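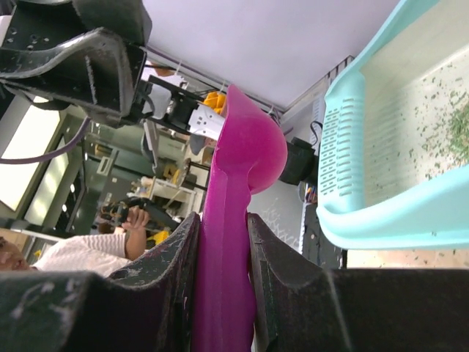

**Kitchen measures** are vessels of fixed capacity used to portion dry and liquid ingredients in cooking. The group includes cups, spoons, jugs and scoops. Measuring by volume is common in home kitchens in the United States, while most European recipes give dry ingredients by weight.

## Background

Before the nineteenth century, household recipes in English gave quantities in loose terms. A cook might be told to use a teacup of flour, a lump of butter the size of an egg, or as much salt as would lie on a coin. Results depended on the cook's experience and on the crockery at hand. Printed cookbooks, which reached readers who had not learned the dishes at home, created a demand for quantities that meant the same thing in every kitchen.

Level measurement became standard teaching in American cooking schools late in the century. Students were told to fill the cup, then draw the back of a knife across the rim. The practice spread through school lessons and through recipe leaflets packed with flour, sugar and baking powder.

## Units

The United States customary cup holds 8 fluid ounces, or 16 tablespoons. A tablespoon holds three teaspoons. The metric cup used in Australia holds 250 milliliters, and the Australian tablespoon holds four teaspoons instead of three, a frequent source of error when recipes are carried from one country to another.

Scoops are less regular. Those supplied with coffee, powdered milk or laundry powder are made to suit a single product and may not match any kitchen unit. Food service scoops with a round bowl are often numbered by the portions they yield from a quart, so that a higher number means a smaller scoop.

## Materials

Early household measures were made of tin, enameled iron or pottery. Glass came into wide use for liquids because the level could be read from the side. Aluminum and stainless steel sets followed, and molded plastic brought the price down further after the Second World War. Plastic measures are light and can be made in bright colors, but they may warp under high heat and hold the smell of strong spices.

## Accuracy

Volume is a poor guide to the amount of a powder. Flour dipped straight from the bag packs down and can weigh noticeably more than flour spooned in lightly. Brown sugar is normally pressed into the cup, and recipes usually say so. Liquids are more reliable, provided the vessel stands on a level surface and is read at eye height.

## Collections

The Rivadeneyra Collection of Domestic Measures, in Takport, holds 3,165 objects, of which 1,497 are spoons and scoops. It was assembled by Ingeborg Görtz and is arranged by capacity - an order she preferred to date or place of origin. The printed catalog, prepared by Yurani Zapata, fills 2 volumes. A smaller group of grocers' measures is kept at Drulley and may be seen by appointment in October.

## See also

- Cooking weights and measures
- Dry measure
- Kitchen scale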